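## 4. Teaching the cable sort by hand

Okay, arms powered, lights on, stop button where you can slap it without looking. If any of that isn't true yet, go back to section 3 and come see me when it is.

This is the part of the job I like best. You're going to drive the two follower arms from the Zillska leader handles and show them how to put loose wires into baskets by color, over and over, until we have enough good runs to train on. I'm assuming you've never done it before. If you came over from the old Pravden pick station, most of your habits will carry over, except the wrist twist, which runs the other way here (sorry, I got used to it in an afternoon and you will too).

### 4.1 Setting the table

1. Put the three white baskets in a row along the back of the table, rims touching or close to it. I push mine back until they stop.
2. Decide which color goes in which basket and write it on the run sheet. Yellow goes in the middle and red goes on the right for everything we record in Drornport this month. Please don't swap them in the middle of a batch!
3. Drop the practice wires in the center of the table. Don't arrange them. If you lay them out in nice parallel lines, the policy learns nice parallel lines, and then a real pile shows up and it just hovers there.
4. Bring both arms to the rest pose and let go of the handles for a moment before you start. The followers settle a tiny bit after you let go, and I want that settling to happen before the recording begins.

> **Note:** You don't need to start every run with empty baskets. I like a mix, with a few wires already sorted on some runs and none on others. Mark it on the sheet either way.

### 4.2 Recording a run

1. Tap the left pedal once. You'll hear a short beep. Wait for the second, lower beep before you move (I still jump the gun on this one).
2. Pick the arm closer to the wire you want. Keep the other one up and out of the way, but don't fold it all the way back to rest, or you'll spend half the run waiting for it to come out again.
3. Come down over the wire with the fingers open just a little wider than the wire needs. Wide-open fingers scoop up the neighbors.
4. Close slowly. You'll feel the handle stiffen when the fingers meet something. Stop squeezing right there. A wire is thin enough that you can crush the grip all the way shut and never feel the difference, so go by the wrist view on the left monitor too.
5. Lift straight up about a hand's width, pause, and look for passengers. If a second wire has come along, set everything back down and try again. Leave the retry in. Retries are gold.
6. Carry the wire over the rim, lower it until the loose end is inside, and open.
7. Tap the right pedal to end the run, then bring both arms back to rest.

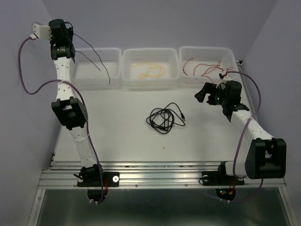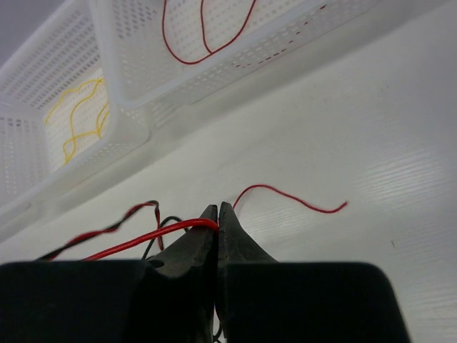

Now, about grip position, which is where almost all my early runs went wrong. I was grabbing wires right in the middle because it felt balanced. The trouble is that both ends droop, one of them hangs up on the rim, and you end up sawing the wire back and forth over the basket edge like you're trying to floss it. Try for a spot nearer one end, and lead with the short side as you go over. The long side follows along behind and drops in by itself most of the time.

Twisted pairs are easier in one way (they're stiffer, so they don't flop) and worse in another, which is that they roll. If a pair rolls away when you touch it, don't chase it across the table. Back off, turn the wrist so the fingers sit across it, and come straight down.

Anything with two colors in it counts as mixed and goes in the left basket. So does black. I know a black wire on its own isn't mixed. It was the simplest rule that fit in three baskets.

> **Caution:** Never reach into the workspace while a run is recording, even to flick one stubborn wire loose. The arms follow the handles, and the handles are very easy to bump with your hip when you lean over. Stop the run, set both handles in their cradles, wait for the cradle click, and then reach.

> **Caution:** Watch the purple arm cables when you cross one arm over in front of the other. There's enough slack for normal sorting and not a lot more. If you feel the handle tug in a direction you didn't ask for, stop and back out the way you came.

### 4.3 How many, and how fast

We're after 200 good runs per operator before I start training. It sounds awful, I know! Runs are short, though, and they get shorter as your hands figure things out. My own average settled at roughly 18 seconds for a single wire, and I'd be happy with anything slower than that as long as it's smooth. Please don't race. Fast, jerky runs are worse for us than having fewer runs.

Take a break after every 12. I set that number after looking at my own recordings and seeing exactly where I got sloppy. Stand up, shake out your wrists, move the pile around, then go again.

Keep a run if:

- the wire ended up in the correct basket, even after a retry
- you dropped it along the way but picked it up again with the arm
- it took ages but you never yanked

Throw a run out if:

- you touched anything inside the workspace by hand
- an arm hit a basket hard enough to shift it
- you started moving before the second beep
- you sneezed, got a phone call, or otherwise parked the arms in midair for a long stretch

To throw one out, hold the right pedal down for 2 full seconds after the run ends. The screen will ask if you're sure. Tap left for yes. If you miss the chance, write the run number on the sheet and put an X next to it, and I'll pull it out later.

### 4.4 When something feels off

**The handle feels heavy and the arm lags.** Usually the shoulder motor is warm. Rest pose, handles in cradles, and give it a few minutes. If it's still heavy after that, call it a day on that arm.

**The fingers close but the wire slides out.** Wipe the fingertips with a dry cloth, arms powered down. If they look badly chewed up, there's a spare set in the drawer under the left monitor. Fitting them is in section 7.

**One arm won't leave the rest pose.** Nine times out of ten its handle never came fully out of the cradle. Push it back in until it clicks and lift again.

**The arm is slightly off from where your hand is.** Redo the zeroing from section 3.2. Don't try to compensate by eye, because all your runs will carry that offset and I'll be the one scratching my head over it.

Anything else, stop recording, leave the table as it is, and message me before you touch it.

Lambros Kontogiannis
Last revised March 19, 2025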